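**Five-finger hands or a two-jaw gripper for weighing bagged parcels?**

Kenta Imai, Aug 7, 2021

We're trying out a two-armed setup with five-finger hands for a weigh station. The job is dull. Bag comes out of a green crate, goes on the weighing platform, gets read, goes onto the belt. Soft white plastic bags, all kinds of lumpy stuff inside, no two shaped the same.

The vendor (Colbridge, if it matters) says the hands will beat any two-jaw gripper on soft goods because they "conform." I've heard that word so many times since March that I've stopped believing it. Their demo was 5 bags, picked by them. I asked to bring my own and suddenly the lunch break had started.

So we ran our own. 170 picks with the hands, 170 with a plain two-jaw gripper from Dellalus on the same arms, same bags, same operator typing in the results.
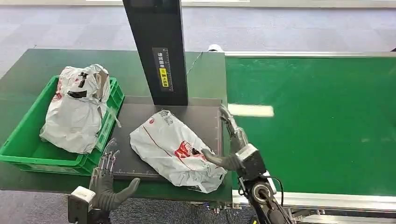 What bothers me is the reading on the scale. A person drops the bag and lets go. The hands tend to stay in contact, because if they back off too early a half-full bag can slump over the side of the plate. If a finger is still pushing when the reading is taken, the number is junk. We had 63 readings thrown out by the checker on the hand runs. The two-jaw runs had far fewer, but that gripper dropped more bags on the way over, so I can't call it a win either.

Things I'd like to know from people who have done this on a real line and aren't selling anything:

- Do you retract fully before reading, or wait for the scale to settle and trust it?
- Did wrist cameras help you at all? We have them on both sides and I'm not convinced.
- Is there any reason to pay for five fingers if the job is pinch, lift, let go?

On the cameras, my complaint is that half of what they give us is our own arm. When the wrist rolls over, the view rolls with it, and a window or a shiny bit of floor washes out the exposure. The software people say they can correct for that. They've been saying so for a while. Meanwhile the head camera gets us most of the way by itself, and it cost us nothing extra.
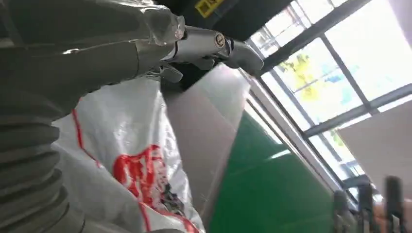 Nanami Iwasaki asked under the post whether the 63 bad readings were spread across the whole run or bunched up at the start. Fair point, and I should have said. They were spread out. I was hoping for bunched.

---

**Nanami Iwasaki**

OK, then it isn't warm-up and I'd look at your release step first.

We went through this with a Vasiliauskas controller and a different make of hand. I don't trust "wait for settle" on its own. A scale will settle very nicely on a bag with a thumb leaning on it. It's a steady push, so the reading is steady, and it's wrong. Your checker is catching the ones that are far off. I'd bet there are more that are a little off and went straight through. Pull a sample of the "good" readings and reweigh them by hand before you compare anything else.

What we do now:

1. Place the bag, open all the fingers, no partial opening.
2. Lift straight up until the whole hand is clear of the plate.
3. Wait for settle, read.
4. Read a second time. If the two don't agree, throw both away.

Yes, it's slower. Colbridge will hate it because it wrecks their cycle time figure, and I think their cycle time figure is where your trouble started. Ask them for the time with full retract. We asked Vornavow the same question about theirs and got a brochure.
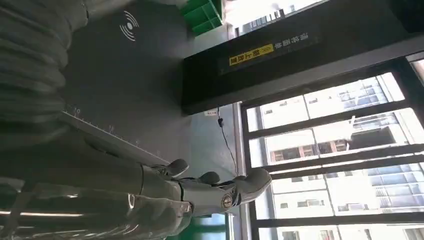
On wrist cameras I'm less negative than you are, but only for one job. Forget using them to find the bag. Use them to check clearance before the read. If your view takes in the plate, the line of white tick marks along its edge is handy for this: a straight, high-contrast line that doesn't move relative to the scale. Fingers in front of the line, don't read yet. It won't catch everything, as a fingertip can look clear from one side and still be touching on the other, so I wouldn't make it your only check. It's cheap to try if the camera is already bolted on.

I'd also ask who picks the exposure setting. Ours was on auto and chased the daylight all afternoon. Fixed exposure and a blind over the window did more than two software updates.

As for five fingers, I can't tell you they're worth it. We kept ours for one reason, bags that need to be scooped from underneath. If all of yours can be pinched by a fold, save the money.

---

**tapeandhope**

two jaw. every time. less to break. we bought a five finger hand for 2,565 (used, no warranty, my boss thought it was a bargain) and one finger tendon went in the first month. the other four worked fine and it still couldn't hold a bag.

also test with the bags you really get, half empty ones, ones with the handles knotted. full bags are easy and vendors love full bags

---

**Kenta Imai**

Thanks both. Nanami, I reweighed a sample from the good pile this afternoon and you were right, several were a bit heavy. Not by much, but enough that I'm throwing out the hand results and starting over with full retract. I'll run the two-jaw again the same way so nobody can say it got a free pass.

I do think the fingers do something useful on the crumpled bags, for what it's worth. They push in and find a fold where the jaws just slide off the plastic. Whether that's worth the price difference is another matter, and I'd like to see it in the new numbers before I say it to anyone with a budget.

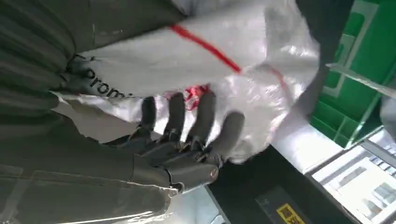
*Fingertips pressed into the folds of a bag.*

@tapeandhope, what went on yours, the tendon itself or the anchor at the tip? Colbridge tells me theirs are "linkage driven" and therefore can't fail that way. I've asked what way they can fail and am waiting to hear back.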